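Irbridge extends small appliance collection after pilot

January 24, 2025

Irbridge council will extend its kerbside collection of small electrical appliances to all households in the Bailly ward from next month, following a pilot on 584 properties that began in October.

Under the scheme, residents may leave items such as kettles, toasters, irons and countertop ovens beside the recycling box on the normal collection date. Items must be unplugged, empty of food and crumbs, and small enough for one person to lift. Each household may put out up to 3 items per collection. Microwaves, televisions and anything containing a refrigerant are excluded and must still be taken to the Prumska Road site.

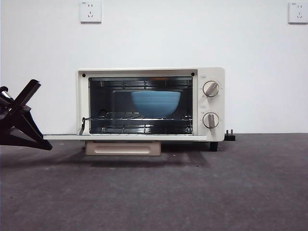

Collected items are sorted at a depot run by the contractor, Brurnent. Those with a sound flex and plug are set aside for electrical testing, and units that pass are offered to reuse shops. The remainder are stripped for steel, copper and aluminium.

Gemma Fairclough, the council's waste services manager, said the pilot had recovered 400 items that met the standard for testing. "The limiting factor is bench time — each appliance needs an insulation test and a functional check before it can be released," she said.

The extended round will cover a further 1,000 addresses. Dennis Sowerby, operations lead at Brurnent, said a second caged trailer had been ordered and the existing vehicle would be used until it was delivered.

Loose batteries should be placed in a clear bag on top of the recycling box. Flats with shared bin stores will receive separate instructions by post.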